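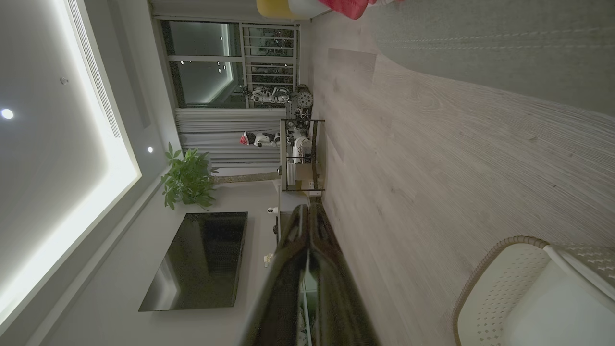
Com que frequência devo refazer o ajuste do ponto zero da garra?

A cada 700 ciclos de abertura e fecho, e também sempre que se desmontar o punho, se trocar um dedo ou se atualizar o programa de controlo. Se a garra passou mais de um mês parada, faça o ajuste antes de a voltar a usar, mesmo que o contador ainda esteja longe do limite.

5. Ajuste da garra Clornitz e da câmara de punho

Chegou à parte que costuma assustar quem monta o braço pela primeira vez, e não há motivo para isso. Reserve uma tarde sossegada, tenha à mão a chave sextavada que veio na caixa do Sirnetach e leia a secção inteira uma vez antes de tocar em qualquer parafuso. Se já fez a secção 4 (fixação da base), metade do caminho está andado.

5.1 Antes de começar

1. Guarde o programa de trabalho e leve o braço à posição de descanso com o comando Repouso, no menu Movimento.

2. Desligue a alimentação no interruptor traseiro e espere que a luz do controlador se apague por completo. Demora um bocadinho, tenha paciência com ela.

3. Limpe os dedos da garra com um pano de microfibra. Nas garras de acabamento brilhante as dedadas notam-se muito, e a gordura acaba por passar para as peças que se agarram.

4. Confirme que o cabo da câmara dá a volta por fora do punho e fica com uma folga da largura de dois dedos.

CUIDADO: nunca force os dedos da garra à mão com a alimentação ligada. O motor tenta corrigir a posição e pode entalar-lhe os dedos com bastante mais força do que parece possível numa peça daquele tamanho.

5.2 Ponto zero da garra

1. Ligue a alimentação e abra o painel Skivard no computador. Introduza o código de manutenção 2297 quando lhe for pedido.

2. Escolha Garra, depois Ponto zero, e carregue em Abrir tudo.

3. Alivie os dois parafusos da base de cada dedo, meia volta e não mais. Se os tirar por completo, a anilha pequena cai para dentro do punho (acontece a toda a gente uma vez) e terá de seguir o anexo B.

4. Carregue em Fechar devagar. Os dedos devem encostar a todo o comprimento. Se encostarem só na ponta, empurre com suavidade a base do dedo esquerdo até deixar de passar uma folha de papel entre os dois.

5. Aperte os parafusos alternadamente, um pouco de cada vez, e carregue em Gravar zero.

6. Abra e feche a garra algumas vezes e veja o valor indicado no painel. O erro de fecho deve ficar abaixo de 19 unidades. Acima disso, volte ao passo 3.

NOTA: o aviso E-2881 durante o fecho lento quer dizer apenas que o motor encontrou resistência antes do esperado. Carregue em Ignorar, verifique se não ficou algum fio do pano preso entre os dedos e repita.

5.3 Orientação da câmara de punho

A câmara roda com o punho, e por isso a imagem no painel pode surgir deitada, com o teto de um lado e o chão do outro. Para o controlador isto é indiferente, mas para quem está a olhar torna-se cansativo ao fim de pouco tempo. Pode endireitar a vista assim:

1. Em Câmara, escolha Vista do operador e rode a imagem em passos de um quarto de volta.

2. Confirme que a garra continua visível junto a uma das margens. É normal que ocupe uma boa parte da imagem; as marcas de referência são lidas nos dedos, e sem eles a calibração não arranca.

3. Se houver iluminação embutida no teto a apontar para a lente, baixe a exposição até deixar de ver manchas claras. Em salas com janelas grandes, repita a verificação à noite, quando os vidros escuros devolvem os reflexos das lâmpadas.

4. Grave o perfil com um nome que reconheça daqui a uns meses. «Sala, noite» serve muito melhor do que «teste 3».

CUIDADO: rodar a vista não altera os eixos do braço. Ao mover manualmente, guie-se pelas setas do punho e nunca pelo que vê no ecrã, sobretudo se houver móveis, plantas ou prateleiras ao alcance.

5.4 Verificação final

1. Corra o programa Serrano curto, com a velocidade no mínimo e a mão perto do botão de paragem.

2. Escute o punho. Um zumbido regular está bem; um estalido a cada volta indica um parafuso mal apertado.

3. Anote a data e o valor de fecho na folha de manutenção, na contracapa.

Secção revista por Fernanda Brandão, 2023-06-09. Para a lubrificação do punho, passe à secção 6.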